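Keeping Old Office Computers in Service

Most office desktops are retired on a schedule. The machine is written off, a replacement arrives on a pallet, and the old unit goes to a shelf or a recycler. At Cemham, a payroll bureau with 100 desks, that schedule was suspended last December after a review of the failure log showed that few of the machines leaving the building had anything wrong with them.

The log covered 10 years. Power supplies headed the list, followed by hard drives and case fans. Memory faults were rare and were usually traced to a module that had worked its way out of the slot. Processors hardly appeared at all. The bureau's complaint about its older machines was speed, and speed on a payroll workload depends mainly on how often the system runs short of memory and has to fall back on the disk.

Cemham gave the refit to Follus, a repair shop that charges by the unit. Each desktop is opened, cleared of dust, and checked for swollen capacitors. Memory is brought up to the most the board will accept. The mechanical drive is replaced with a solid-state one, and thermal paste is renewed on any machine more than two years old. The standard allowance is 12 months of warranty on parts fitted.

Memory is the part of the job most often done badly. Modules should be bought as matched sets and installed in the slot order given in the board manual, which differs between makers. A set placed in the wrong pair will often run, but in single-channel mode, and the user sees only part of the gain that was paid for.
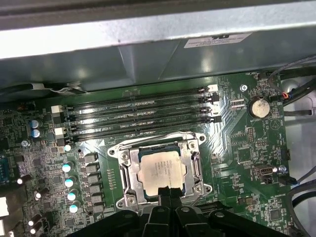
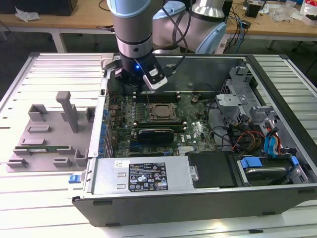 Anežka Ďurica argues that the hardware figures flatter the case for repair, and that the labor spent moving user accounts, reinstalling printers, and answering calls in the first week belongs in the same column as the parts. On her count a refit pays only where the disk image is standard and the software license carries over.

The point is fair. Cemham had a single image across all departments, and Follus quoted on that basis. An architect's office with a different setup at every desk would get a different quote.

Supply is the other limit. Older memory types leave production while the boards that need them are still working, and prices for the larger modules rise as stock thins. Bososum, a parts broker, now buys whole retired machines for the memory alone. Buyers should ask for test records with used modules and run a full overnight test before closing the case.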